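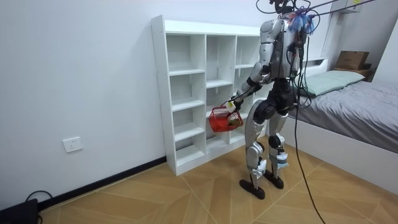

Storing and Cleaning a Mixed CD and Vinyl Collection

Last updated Nov 1, 2023

These notes cover albums, compilations and DJ mixes kept at home on compact disc or 12-inch vinyl. They assume a dry room and no special equipment beyond a carbon fiber brush, distilled water and a few microfiber cloths.

Shelving

Store records upright. A leaning row puts uneven pressure on the bottom edges, and the discs at the low end will warp first. Fill each section until the records stand without help but a single sleeve still slides out with two fingers. If a section is half full, use a divider or a bookend with a flat face.

Check the load rating before moving a collection onto furniture sold for books or clothes. Vinyl is heavier per foot than most paperbacks. Fasten tall units to a stud.

Keep both formats away from radiators, heating vents and direct sun. CDs tolerate more heat than vinyl, but the printed side fades and cheap jewel cases turn brittle.

Multi-disc sets

The hub in a three-disc case is the part that fails. Press the center of the hub with one finger while lifting the disc by its edges. Pulling on the rim alone flexes the disc and, over time, cracks the teeth. Replacement trays snap into the same outer case, so the original booklet and back card can be kept. Measure the spine first; slim and standard trays do not interchange.

Paper sleeves bundled with club promos shed fibers. Move those discs to poly-lined sleeves and file the paper ones behind them if the handwriting or stamps matter to you.

Cleaning a CD

1. Blow off loose dust.
2. Dampen a microfiber cloth with distilled water.
3. Wipe in a straight line from the center hole to the edge. Do not wipe in circles.
4. Dry with a second cloth, same direction.

For fingerprints, add one drop of plain dish soap to a cup of the water and rinse afterward. Avoid window cleaner, acetone and toothpaste. Scratches on the label side are more serious than scratches on the playing side and cannot be polished out.

Cleaning a record

Brush dry before each play, with the platter turning and the bristles held across the grooves for two revolutions. Sweep outward to finish. Wet cleaning is needed only for secondhand purchases and records that crackle after brushing. Keep liquid off the label. Stand the record in a rack until fully dry, then put it in a new inner sleeve. Returning it to the old one puts the dirt back.

Cataloging

A spreadsheet is enough up to 3,000 titles. Use separate columns for artist, mixer, label, catalog number and shelf position. Compilations should be filed by series name, then volume, with the mixer in a column of its own. Jerome Barredo sent in his layout in September: 1,733 entries, with shelf positions written as section and row, and no alphabetical order on the shelf at all. It works well if every disc goes back where it came from.

Back up the file whenever you add a batch.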